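Subject: Re: [teach-sci] Water testing workshop at Vakavport, places and kit

Hello all,

Answering the questions that came in after my first message, so that everybody has the same information.

The workshop is one day in October at the Vakavport Teachers' Center. Doors open at 8 in the morning and we start half an hour later. There are 35 places and 29 are taken as of this morning. Schools can send two teachers each. If your school has already put in two names and wants to send a third, write to me off list and I will start a waiting list.

The morning is on dissolved oxygen and nitrate, using the Bemik test strips and the titration kit. After lunch we walk down to the Mirkska canal and take samples at 4 points between the lock and the footbridge. Bring shoes that can get muddy. The path on the far side floods after rain, and if it is closed we will do all the sampling from the near bank.

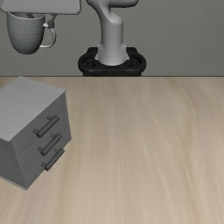

Cheon School wrote to ask whether the strips can be kept over the winter break, and said the ones they opened last spring gave the same nitrate reading on tap water and pond water by June. They would also like to know if the titration kit can be borrowed by a school that did not attend.

On the strips: an opened tube should be treated as good for one term. Close the cap right away each time and keep the tube out of the prep room if there is a sink or a kettle in there. The drying plug in the cap gets used up, and after that the nitrate pad is the first one to drift. Unopened tubes are fine over the winter. Write the opening month on the label in pencil.

On the kit: yes, any school on this list can borrow it, for two weeks at a time. It is better if one teacher from the school has done the training, but the instruction sheet is enough for somebody who has titrated before. Please send it back with the burette rinsed and the starch bottle empty.
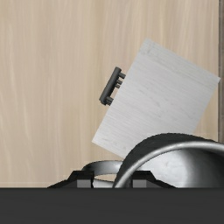
Vakavport, September

Now to the earlier message, which I did not answer properly at the time:

> We have a mixed group, ages 11 to 14, and only one
> double period a week. Is it realistic to do oxygen
> by titration with them or should we stay with strips?
> Also, do the samples have to be tested the same day?
> Our bus gets back at 3 and the lab is locked at 4.

I would do the titration as a demonstration with the younger ones and let the older ones work in pairs. One double period is enough if the solutions are made up beforehand.

Oxygen samples have to be fixed at the water's edge, with the first two reagents added and the bottle stoppered with no air bubble. Once fixed they can stand in the dark until the next morning. Nitrate samples can go in the refrigerator overnight. Let them come back to room temperature before you use the strips or the color will come up slow and you will read it too low.

The form for the remaining places is the same one as before. Please fill in the lunch line even if you are bringing your own.

Vakavport workshop desk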